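From: Unai Ibarra
To: cell-list
Subject: Re: CPU station - stop on socket approach, Monday

Rosalía, all -

quick one before the shift change. Still faulting. Arm stops with the chip over the socket, gripper stays closed, no error on the pendant except 759. Dell tower, Xeon E5-1620V3, load plate up.

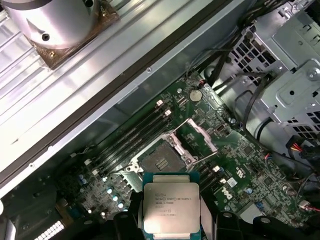
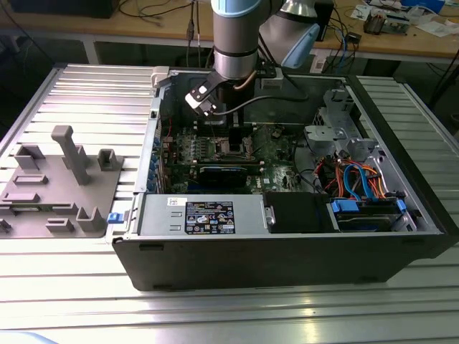

1. What we know
Faulted 21 times since the Cordero update. Always on the approach, never on the pick. Log has 3,675 lines and the useful bit is the last 500, I put those on the share. Force reading jumps before anything shoud be touching. Marcelino thinks cable drag at the wrist, I think the zero is off. Could be both.

2. What NOT to do
Don't hit resume. Aaliyah did on Friday's unit and it drove straight down - bent pins, board is scrap. Hold the chip by the edges, release by hand from the pendant, jog up, then home.
And no hands in the case until the drives are off. Yes, even for a second.

3. Need from Stoda
Old force limits file. Anybody have it? Amparo had a copy in March.

Unai

On Monday at 7:40, Rosalía Lozano wrote:
> Unai, is the CPU station down again? Prusarbridge is asking
> for their boards and I have nothing to tell them. If it's
> the same fault as last week please write down the steps
> so second shift isnt guessing. Also who signed off on
> running it after the pins got bent?
> Rosalía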